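Haushaltstipps auf dem Prüfstand: Steppdecken und Tagesdecken waschen
26. Januar 2025
Kategorie: Textilien & Wäsche

Wer nach Ratschlägen zum Waschen von Tagesdecken sucht, findet vor allem Essig. Essig gegen Grauschleier, Essig gegen Gerüche, Essig als Weichspüler, Essig für die Farben. Ich bin da misstrauisch geworden. Ein Mittel, das gegen alles hilft, hilft meistens gegen eine Sache ein bisschen. Bei hartem Wasser löst ein Schuss davon im letzten Spülgang etwas Kalk, mehr würde ich nicht erwarten. Gummidichtungen mögen die Säure auf Dauer übrigens gar nicht, das steht in den Tipplisten selten dabei.

Zur Trommel

Eine gesteppte Decke für ein Doppelbett gehört nicht in eine kleine Maschine, auch wenn sie sich mit Gewalt hineinstopfen lässt. Die Faustregel mit der Handbreit Luft über der Wäsche halte ich ausnahmsweise für brauchbar. Passt die Hand nicht mehr hinein, wird die Mitte der Decke kaum durchgespült und das Waschmittel bleibt in den Nähten sitzen. Dann lieber in den Waschsalon mit der großen Maschine. Das kostet Geld, ja. Eine verklumpte Füllung kostet mehr.

Die viel gelobten Tennisbälle im Trockner habe ich auch probiert. Laut sind sie. Bei Daunen mag das etwas bringen, bei einer schmal abgesteppten Decke sitzt die Füllung ohnehin in ihren Kanälen fest. Zwischendurch anhalten, die Decke herausnehmen, ausschütteln und andersherum wieder hineinlegen hat bei mir mehr bewirkt. 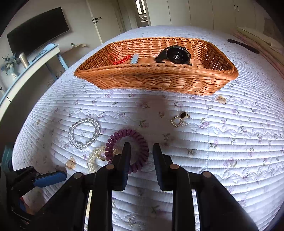
Farbfangtücher: Ich habe zwei Sorten verglichen, die von Truvik und die billigeren von Traseteck. Beide kamen rosa aus der Trommel. Das beweist nur, dass Farbe im Wasser war, und sagt nichts darüber, wie viel davon trotzdem im hellen Stoff gelandet ist. Bei bedruckten Decken mit hellem Grund wasche ich beim ersten Mal allein und mit 30 Grad. Vorher ein feuchtes weißes Tuch auf eine dunkle Stelle drücken, möglichst auf der Unterseite. Färbt es ab, bleibt die Decke auch künftig allein in der Maschine.

Trocknen

»Niemals in die Sonne« liest man überall. Im Schatten trocknet so ein Ding im Januar allerdings bis zum nächsten Tag nicht, und dann riecht es muffig. Im Juni hänge ich meine Decke mit der Rückseite nach außen über zwei Leinen. Eine Leine allein gibt einen Knick, und das nasse Gewicht zieht an den Nähten. Wäscheklammern lasse ich weg.

Aufbewahren

Vakuumbeutel sparen Platz, das bestreite ich nicht. Eine gesteppte Decke, die den ganzen Sommer flachgepresst lag, sah bei mir danach aber aus wie eine Landkarte und brauchte Tage zur Erholung. Ein alter Kissenbezug aus Baumwolle tut es auch. Lavendelsäckchen gegen Motten? Der Duft ist nach ein paar Wochen weg, und ob er die Motten vorher beeindruckt hat, weiß ich nicht. Sauber und ganz trocken einlagern, hin und wieder lüften.

Noch ein Wort zu Fleckensprays. Das Tirnach-Spray wurde mir in den Kommentaren mehrfach empfohlen, 80 Cent mehr als das übliche, angeblich auch für alten Kaffee. Auf frischem Kaffee war es gut, kalte Gallseife war es auch. Auf altem Kaffee sind beide gescheitert. Der Fleck liegt jetzt am Fußende.

Nächster Beitrag: Matratzenschoner, und warum ich dem Wort »atmungsaktiv« nicht traue
Kommentare (123)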